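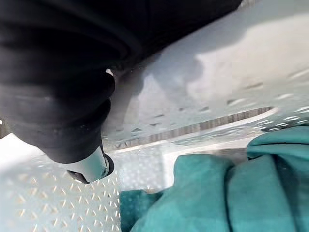 Projeto Menasura – relatório final
Unidade curricular de Espaço Doméstico
Orientação: Luminița Barbu
Entregue a 21 de abril de 2020

Quando escolhi a roupa suja como tema, metade da turma riu-se. Eu também me ri um bocado, confesso, mas andava há meses a tropeçar no cesto lá de casa e queria perceber porque é que uma coisa tão simples ocupa tanto espaço na cabeça (e no chão!). A pergunta de partida ficou assim: onde é que a roupa para e quanto tempo fica lá, entre o momento em que a despimos e o momento em que volta à gaveta?

A primeira ideia era desenhar um móvel novo. Cheguei a fazer esboços em novembro, uma espécie de torre com prateleiras a que chamei Cozma, e ainda bem que a professora Luminița me travou a tempo. Disse-me para largar o lápis e ir arrumar roupa. Foi o que fiz, e o resto do projeto saiu daí.

Montei a sala de ensaio com o que havia: um cesto, uma mesinha de madeira clara, um tapete e roupa suficiente para encher e esvaziar tudo muitas vezes. O orçamento era ridículo, por isso quase tudo é emprestado.

O cesto

Experimentei dois modelos. O primeiro, de tecido, dobrava-se todo quando lhe pegava e desisti logo na primeira tarde. O segundo é de plástico branco, com furinhos a toda a volta em padrão de favo e uma pega aberta em cada ponta. Pesa 700 gramas vazio, pesei-o na balança da cozinha. Gostei dele muito mais do que esperava – as pegas obrigam-nos a levá-lo com as duas mãos, e com as duas mãos ocupadas uma pessoa já não vai pelo caminho a apanhar meias. 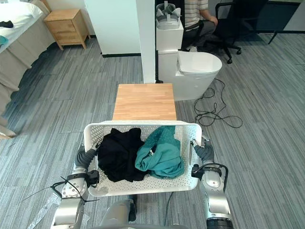

Com pouca roupa lá dentro acontece uma coisa engraçada: em vez de assentar no fundo, as peças encostam-se às paredes e começam a subir. Uma camisola mal largada chega à borda num instante e o cesto parece cheio quando ainda cabia o dobro. Nas minhas notas chamei a isto "cheio falso" e passei a registá-lo à parte, porque era quase sempre nesse momento que me apetecia ir lavar. Dobrar as peças ao meio antes de as largar resolve, mas quem é que dobra roupa suja? Eu não dobrei, a não ser nos ensaios em que me obriguei.

A roupa escura deu-me outro trabalho. Duas peças pretas enroladas uma na outra parecem uma só, e por duas vezes separei mal as cargas. Acabei a sacudir tudo em cima da mesa.

A mesa e o chão

Pus a mesinha a 135 cm da porta e nunca mais lhe mexi. O tampo é quadrado, em ripas claras, e serve lindamente para pousar uma pilha pequena. Para dobrar lençóis não dá, acabam sempre no chão, e foi assim que o tapete entrou no estudo sem eu ter planeado. Dei por mim a usar as riscas como régua: alinhava a bainha das calças por uma risca, dobrava até à outra, e as pilhas saíam todas da mesma largura!

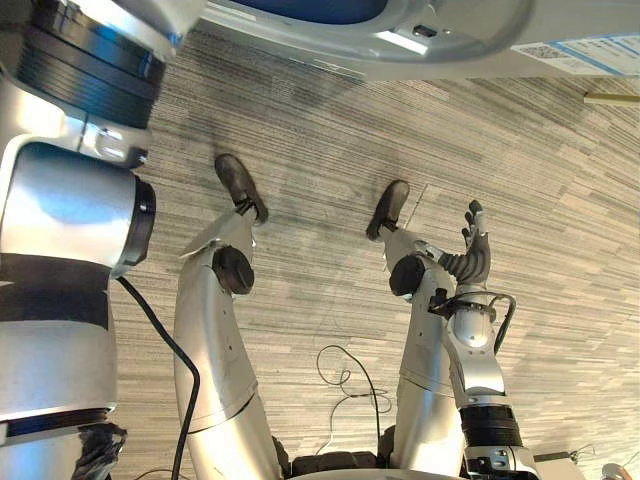

Fig. 3 – O tapete às riscas, em cinzento e bege.

O que mudava

Se repetisse o projeto, começava pelo chão e deixava o cesto para depois. Também fazia os registos no próprio dia – os da segunda semana foram escritos de memória e nota-se. A torre Cozma continua na gaveta, mas já lhe cortei duas prateleiras e acrescentei um tampo largo em cima, para os lençóis.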